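To: Gulturdale Robotics Club list
Subject: Re: [gulturdale-robotics] how did the kitchen runs go?

> Sorry I had to miss the last build night, I had a lab report due.
> Did the arm get through the toast routine this time? And are we
> still on Yook for the planner, or did you switch back to the old
> one? I can take a shift next time if somebody shows me the e-stop.

Hi all,

Yes, we're still on Yook, and I'm so glad we stuck with it! The new build plans a reach across the counter in 2 seconds, and the old one used to sit there thinking long enough for everybody to go get a snack. We logged our 1000th practice run this month, which felt like a good excuse to yell a lot.

The toast routine is close. The approach is solid now, and the arm lines up over the cutting board nicely almost every time. The small plate is what gets us. The rim is raised, so the fingers either pinch it perfectly or slide right up and off, and we haven't found a grip height we trust. If anyone has soft fingertip pads from the Uton project, please bring them in (even the chewed-up ones, I'm not picky).

Two things if you're signing up for a shift:

Check the cable slack at the wrist before you home the arm. The tape does creep.

Write down the run number even if you abort. Run 1725 on the sheet is a typo, please leave it alone until I fix the log.

The Drudanero student challenge opens in April and I really think we should enter the kitchen event. The rules let us pick our own counter layout, and we already have ours.

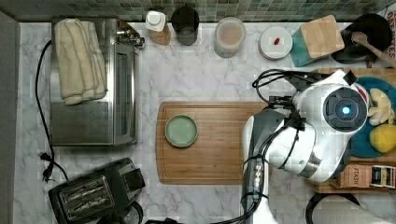
Priya wrote back off-list that the entry form wants a short write-up of the grasping method along with the video, and that she'd rather start on it now than the night before. I'm all for that! I'll put a blank outline in the shared folder tonight after 8, so throw in anything you remember about what we tried, including the stuff that flopped.

And yes to the shift, please come. The e-stop lesson takes one minute and you get to press it.

See you at the bench,
your build lead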